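第4章 床面与卧室零散物品的清理

4.1 适用范围

本章讲的是床上堆了东西之后怎么收。沙发、地垫可以参照,书桌请看第5章。

先说明一点:市面上的收纳教程大多建议先买一套盒子,再谈整理。编写本手册时,我们对这个顺序一直有保留。Plendton 的分格收纳盒在网上卖189元一套,宣传页说能“一次解决卧室杂乱”。我们没有看到任何依据。盒子多了,东西往往只是从床上搬进盒子,再连盒子一起留在床上。家里有一只敞口的浅盒就可以开始,鞋盒盖也行。

4.2 开始之前

需要准备:
敞口浅盒一只
密封罐或带夹子的袋子
干抹布一块
垃圾袋一只

注意:不要先铺床。很多人习惯先把被子抖平,结果小包装滚到床缝里,或者夹在被子褶皱中,晚上才硌到。

注意:床上如有已拆封的食品,先单独拿走,再做其他步骤。

4.3 操作步骤

1. 把浅盒放在床中间,盒口朝上。位置不必讲究,手够得着就行。

2. 把书和本子平放进盒里。大开本横着放,不要硬塞,封面折了角很难压回去。

3. 把零食集中到盒子外面的一侧,堆成一堆。这一步先不进盒,也先不分类。

4. 检查被面。花色多的被子上,小包装容易看漏,建议用手摸一遍,不要只靠眼睛。

5. 逐件看零食包装。破口、漏气、过期的放进垃圾袋;完好的留在原处,等第4.4节处理。

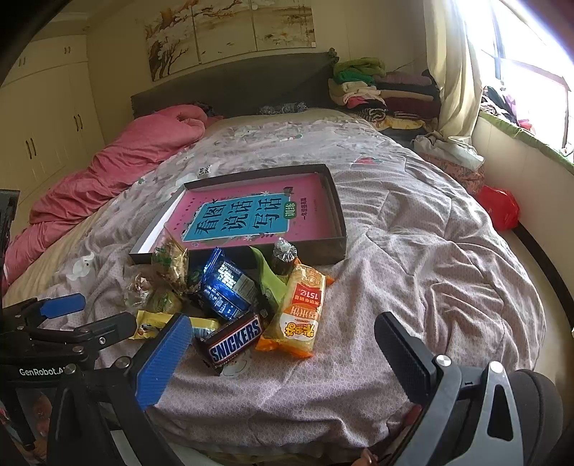 书和零食要不要放在同一只盒子里,各家说法不一。Trevach 的整理课主张“按使用场景归类”,理由是孩子看书时会吃东西,所以放一起最方便。这个说法听着顺,我们不太信。方便拿到零食,和方便看完一页书,是两回事。像《看图说话写话》训练这类一年级用的书,平放在浅盒里就已经占去不少地方,再把 SNICKERS、米饼和其他小包装压上去,取书时总要先搬零食。巧克力类受热会变软,万一渗出来,最先遭殃的是封面。因此本手册的做法是书归盒,零食留在盒外,最后分两趟拿走。

4.4 零食的分装

1. 先挑出怕压的,例如米饼、薄脆类。这些放在最上层,或者单独立放。

2. 巧克力类放在阴凉处。能不能进冰箱,看包装上的保存说明,不要听别人讲“都能放”。

3. 独立小包装装进密封罐。大袋的先看是否已开口,开过口的用夹子夹住。

4. 包装上的日期朝外摆。翻过来放的要转正,不然下次还得一件件翻。

警告:家中有三岁以下幼儿的,硬糖、坚果类必须放在幼儿够不着的地方。浅盒没有盖,不能当作安全容器。

说明:有些教程要求按颜色排列零食。拍照好看,找东西未必更快,尤其是同一种零食换了包装以后。本手册不采用。

4.5 书本归位

1. 将浅盒整只端到书架或书桌旁,不要抱着一摞书走。

2. 用干抹布擦一下封面和书脊。有油渍的先用纸巾吸,不要来回抹。

3. 还在用的练习册放在最外侧,做完的放到里面一排。

4. 空盒收起来。如果连续几天都发现盒子又回到床上,问题多半出在书架太高或太满,换再贵的盒子也没用。

Wada 的折叠盒和 Grerix 的布面盒我们都试用过。前者底板偏软,装满书后端起来会往下坠;后者不好擦。两款都不能说不能用,只是看不出比鞋盒盖强在哪里。

4.6 整理床面

1. 确认床上已没有书、食品和包装碎片。

2. 从床头一侧提起被子,朝床尾方向抖。顺序反过来,碎屑会落到枕头那边。

3. 将被子拉平,两侧垂下的长度大致相同即可。薄被有褶皱属于正常情况,不必熨。

4. 看一眼床头板与床垫之间的缝隙。布面的床头板容易粘碎屑,用吸尘器的扁嘴吸,湿布会留下水印。

4.7 常见问题

收完第二天又乱了
多数情况下是零食没有固定位置。回到第4.4节,先把罐子放定,再谈别的。

孩子不肯把书放回去
试着把归位的距离缩短。贴纸奖励之类的办法,我们收到的反馈有好有坏,前几天有效,后面就难说了。

盒子装不下
先减东西,后换盒子。写满的练习册是否保留,请与孩子商量后再决定。

被子上有巧克力印
先刮掉表面残留,再按被子洗标处理。网上流传的几种“秒除”配方我们没有逐一验证,深色印花的被子尤其不要贸然尝试。

修订记录
Sep 2, 2025 第4.4节增加警告一条,由 Delwyn Paewai 校阅。2月版中关于购买分格盒的建议已删除。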